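Section 6. Setting up a tidy-up run

So, can a machine put the toys away yet? Slowly, and with you in the room, yes! Tidying is one of the best chores to start on, and this section takes you through a first run with Wudum.

Before you start, read the arm safety notes in Section 2 and keep the stop button within reach.

1. Clear the table of everything except the toys and the bin.

2. Stand the bin where one arm can reach it without crossing the other.

3. Tip the toys out in the middle. Don't spread them — a proper heap is what you get at home, and it's what the software expects.

4. Open both grippers from the Arms menu and check that the fingers move freely.

5. Set the speed to 300. You can go up to 600 once you have had a few clean runs.

6. Press Start and step back behind the table edge.

Note: If a toy is dropped, let the run carry on. Wudum looks at the table again after every pick.

Caution: Never reach into the heap while an arm is moving. Press Stop first and wait for the light to go out.

Caution: Check for cable snags before every run. A loop of cable can drag toys about or catch on a finger.

Maite Salcedo keeps the list of known faults on our Trello board, and she loves a good odd one, so do send yours in.
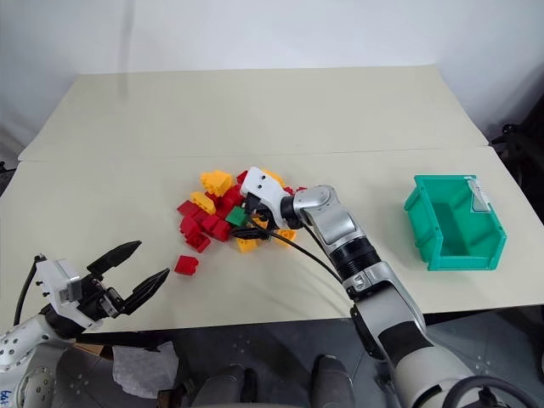
Heaps are still the hard part of household work, and I find them far more fun than folding or wiping. Interlocking bricks lie across each other at every angle, so the gripper has to push in among its neighbours to get hold of one. A brick on its own, like the red one in front of the pile, is a much kinder target, and it makes a good first pick when you are testing a new set-up. Leave the green one for later, as it sits right in the heap with red and yellow close by.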